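August, late. Kitchen, tea gone cold.

Back from the lab at ten past nine with my shirt inside out, which I must have done in the bathroom at lunch and which three people looked at all afternoon and let me keep. Good to know who my friends are.

The towel project now has a name. We voted, and because everyone voted for their own, Blair Leckie picked, and Blair picked Clutex. It sounds like something you'd take for a sinus infection. My suggestion was Oditz, which means nothing at all and would have aged better. The other team in the summer course is called Prevance and they have matching stickers already. They're sorting screws. Screws hold still. I try not to think about it.

Our task, as written on the sheet: pick up a cloth from the table, fold it in half, fold it in half again, put it down. I have been able to do this since I was four or so. The arm has had 438 tries and is still forming an opinion. Each try goes in the log with a start time, an end time and a word for what happened, and the word is supposed to come from a list. The list says success, slip, miss, double grab and other. I've used "other" so often that Blair asked if I would please consider the rest of the list. I said I'd consider it. Entry 331 just says "no."

We're down to the blue cloth now. The white ones were dropped last week because they vanished against the table in the wrist camera, and the striped one confused everybody, me included. Blue has a nice ribbed feel and takes a fold without much argument, so long as you iron it first. I now iron for a robot. My mother called on Sunday-dinner business and I told her I was ironing, and she was so pleased that I didn't go into it.

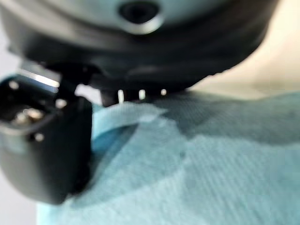
Anyway, my turn on the controls came after lunch, and my job was to teach it the second fold, the one where there's a thick edge and you have to take both layers or you've made a tent. By hand you just feel it. Through the controls you feel nothing, so you creep down and squint at the screen and squeeze, and then you lift and find out which layer you got. I got the top one. Then the top one again. Then both, plus a bit of table, and the arm stopped itself and put up the red message, which I can now recite.

Blair's advice was to come in lower and flatter and stop holding my breath. I tried the first two. Out of 80 demonstrations we were meant to record today I did 15 that I'd show to another person. Blair did the rest before dinner, humming. I should resent that more than I do, but Blair also went out for dumplings and paid.

Prothero stopped by at five. That's the department's old arm, not a person, though it gets introduced to new students like one. They wheel it past our door on its cart to get to the storeroom, and whoever is pushing makes it wave. I waved back before I thought about it. So that's where I am as a scientist.

Things to do tomorrow, if I read this before leaving, which I won't:

Charge the tablet.
Take the good iron back upstairs, they've noticed.
Ask whether "tent" can go on the list.
Find out why the log file thinks it's two hours later than it is. I've been telling myself it's the time zone and it plainly isn't.
Eat something that isn't dumplings.

The demo for the other sections is at the end of the month and Blair wants the whole fold, start to finish, with no hands on the controls. I want that too. I'd also take a decent first fold and a power cut. We'll see how it does on tomorrow's run with the new recordings in, mine included, poor thing.

There's a basket of my own laundry by the door, and it's been there since we started. Going to bed.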